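Workshop > Storage and Bins > Mixed Items in Deep Metal Bins

Deep metal bins with sloping walls hold a lot, but everything in them slides toward the middle. If soft and hard items share a bin, the load order matters more than the size of the bin.

Check the floor of the bin first. Run a dry cloth along the seams and feel for burrs. File any raised edge flat, wipe out the filings and line the floor with a ribbed rubber mat cut 3 mm short on every side. A mat cut to the full size will buckle at the corners.

Load in order of weight. Boxed goods and sealed packages go against the far wall, flat side down. Glossy wrapping has very little grip on bare metal, so a package that leans will creep down the slope. A strip of shelf liner under it is enough.

Fruit goes in last and comes out first. Grapes bruise under a load of as little as 200 g if it sits on one point. Keep bunches to 500 g or less, stem up, with nothing stacked on them. Do not wash them before storage.
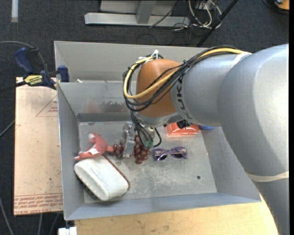

Sunglasses and other items with lenses should sit with the arms folded and the lenses clear of the metal. Without a case, a cotton sleeve will do. Keep them a hand's width from fruit, as juice dries on a lens and the grit in it scratches when wiped.

Leave space between items so each one can be lifted straight up. Dragging an item along the floor of the bin marks the lining and shifts everything beside it. In a bin with tall walls, nearly 300 mm of clear height above the load is comfortable.

Empty the bin weekly if it holds food. Wash with warm water and dish soap, rinse, and dry the seams by hand before the mat goes back in.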